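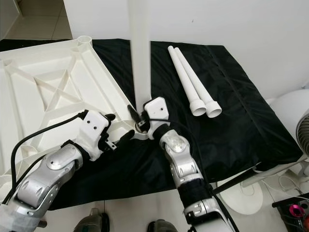

Notebook, November. Equipment list for next year

Started this at 4 p.m. with the leg job still on the bench. The request has to go up before the books close, so I'm writing the list now and tidying it later.

What we have to spend is $894 from consumables plus whatever gets approved under minor equipment. Last year that was $600. I'm planning on the same again and no more.

Items, in order of need:

1. Fingertip pads, black, for both grippers. Nirkard sells them in packs of 40. One pack should see us to winter. They go slick on smooth plastic pipe well before they look worn, so change them on hours and write the hours on the lid.

2. A proper fixture for ribbed mouldings. At present the left gripper holds the base by its edge while the right one handles the leg. That ties up an arm for a job a clamp could do. Gimeritz quoted $591 for a plate with four toggle clamps, freight not included. Ask again about freight.
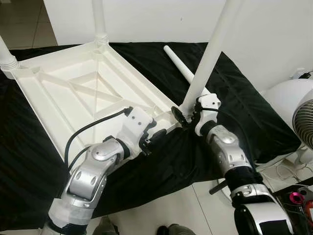
Virgilio Buenaventura reckons the fixture money is better put into a second set of fingers with a curved face, cut to suit round tube. His argument is that a leg held properly the first time doesn't need the base locked down so hard. He has a point about the tube. I still want the clamps, as we'll have other mouldings through here with no tube on them at all. Agreed to get a price on curved fingers from Tretow and compare before anything is signed.

3. Cable management. The black cables on both arms loop out well past the joints. Sleeving and clips, cheap, take it out of consumables. Measure with the arm at full reach before ordering. Last time we measured it folded and came up short.

4. Spare furniture kits. The threads on these legs are plastic and we can't expect them to last through repeated assembly. Buy the same model in one lot so the colour and fit don't change halfway through the year. Check whether Costache will hold stock for us and invoice by the quarter.

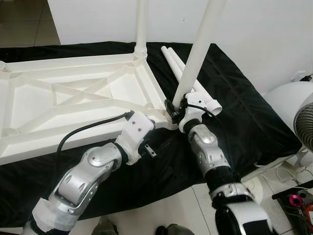 One comment pencilled on the draft asks why spares sit under equipment when they're used up like tape and screws. Fair question. Moved item 4 to consumables. It makes that line tight, but it frees the minor equipment money for the fixture, or the fingers, whichever wins.

Still to sort out:

Freight on the Gimeritz plate. If it pushes the total over $600 we need a second signature, and that adds weeks.

Whether the plate fits the low platform with the cloth on. The cloth wrinkles and I don't want clamps sitting on folds. Might have to cut it back to the plate edge.

Lighting. White parts against a white wall are hard going for the wrist camera, and up close a leg takes up most of the view.
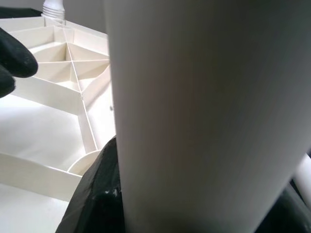

A diffused lamp on a stand would be the cheap fix to try, and a grey backing board cheaper again. I've put the board down as nil cost, there's offcut in the store. Lamp goes on the list as item 5, unpriced.

Not asking for: new arms, new controller, bigger platform. All three were on last year's wish list and they slowed the whole request down.

To do: ring Gimeritz in the morning, email Tretow with the tube diameter (measure it with the calipers, don't go off the box), get Virgilio to initial the revised list.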